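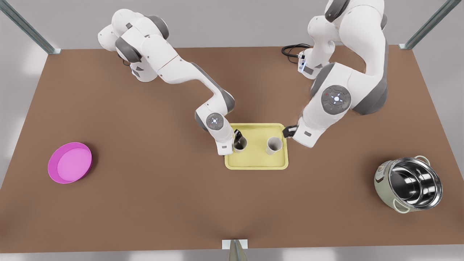
Hi Nhi, this is my second update on the gripper comparison your fund is paying for, and it's a longer one than last time (sorry, we had a busy stretch!). The short version is that the simulation side has caught up with the plan and the bench side hasn't. Since December we've been running both candidates, the Midesa two-finger and the Wavbridge, through the same kitchen tasks in the simulator, with the same arms and the same starting layouts. The cup task is the one I'd point you to. Two plain cups stand on the yellow tray, the right arm goes into the left-hand cup from above with its fingers down inside the rim, and the left arm lines up next to the other one. The pot and the pink dish stay out at the ends of the table for that task, so the arms have the middle to themselves and we get a clean read on the grasp alone.

We now have 16 layouts, up from 5 in the last report. Omprakash built most of the new ones and was pretty ruthless about it, with cups close enough together that the second gripper has very little room to open. The Midesa got through 13 of them with no changes to the controller settings. The Wavbridge needed its closing speed turned down before it would stop nudging the neighboring cup, and once we'd done that it did nearly as well. I don't want to call a winner yet. Its fingers are thicker at the tip and I suspect the simulator is being kind to it on friction.

The camera question took more of my time than I'd budgeted. We had planned on a single overhead view, but from up there the gripper hides the very rim it's trying to grab, so Ngọc added a close view low on the arm.
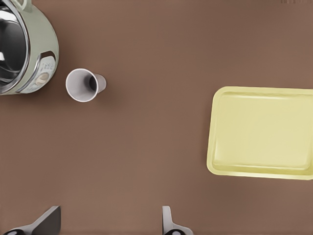 With both views going into the controller, the last bit of the approach got a lot steadier, and we stopped seeing the little hunting motion before the fingers close. The price is speed. Each control step takes longer with a second image to chew through, and Ngọc is trying smaller images to win some of that back. She thinks she can get most of it. I'd be happy with half!

Now the part that's behind. The Chang mounting plates came with the wrong hole pattern, so neither gripper has been on a real arm yet. Evaristo is redrilling a pair as a stopgap and the replacements are on order. That puts the hardware trials 2 weeks late. Money is fine, we're a little under on parts, and I'd like your okay to move what's left of the travel line over to a spare set of fingertips.

Next up is the pot, which has small looped handles and a shiny inside that I expect will give the cameras trouble. Marius is writing that task up now under the Zurnina folder, where you'll also find the full run logs. Could you let me know about the travel money before we place the fingertip order?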